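Forums > Kitchen & Dining > Storage and Organizing

Mug stand with trays: where do the hooks go?

tirkcombe_attic
Started this thread 18th December

Got a black metal stand for mugs. Two trays, a crossbar up top, and one little hook that comes to a point and looks like it belongs on a bat. I have a pink mug, an orange-brown mug and strong opinions from everyone I live with. Do you hang mugs or sit them on the trays?

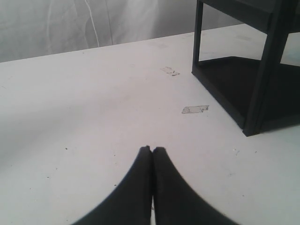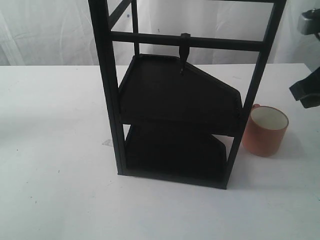
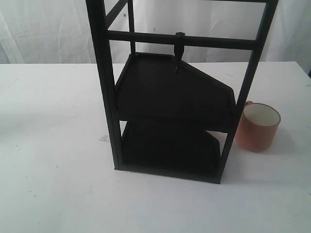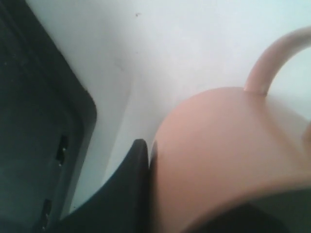 11 replies, 359 words in this thread

gravyboat60
Trays. Hanging mugs is for people who enjoy the sound of a mug meeting a counter.

xie_on_toast
Hang them. A tray full of mugs is a shelf with a high opinion of itself. You already own shelves.

tirkcombe_attic
I do own shelves. They're full of mugs.

ladle_lad
Looking at the second picture, the trays have that slanted side. Whoever drew that corner has never met a round object. You'll lose half a mug's worth of space on each one. Spoons and tea bags down there, mugs up on the bar.

gravyboat60
Or turn the handles toward the slant. I've had a Zinavano rack with the same silly corner since April and the handles sit over it fine.

ladle_lad
So the mugs stick out the side. In a kitchen. Where people have elbows.

gravyboat60
My elbows and I have an understanding.

Ristadstead
My worry is the hook. It narrows to a point and a fat handle is going to slide right down it. I'd want something with a proper curl at the end. The hardware store near me has S-hooks in packs of 40, so you'd have a few left over for the grandchildren.

xie_on_toast
OK, fair, the hook does look mean. I still say hang. Just get different hooks.

tirkcombe_attic
Forty hooks for two mugs. Now I need 38 more mugs – this is how it starts.

Ristadstead
That's how it started here. I won't say where it ended up, but the good plates live in the hall closet.

ladle_lad
Side question, what do you use to get old tape off a tabletop? The first picture has a couple of torn bits just like the ones on mine.

xie_on_toast
Cooking oil, leave it a while, then an old bank card. Wipe with dish soap after or your mugs will go skating.

gravyboat60
Or put a tray over it. Another point for trays.

tirkcombe_attic
Going with pink on the top tray and orange on the bottom until I find curlier hooks. My sister wants them the other way up, so expect a second thread.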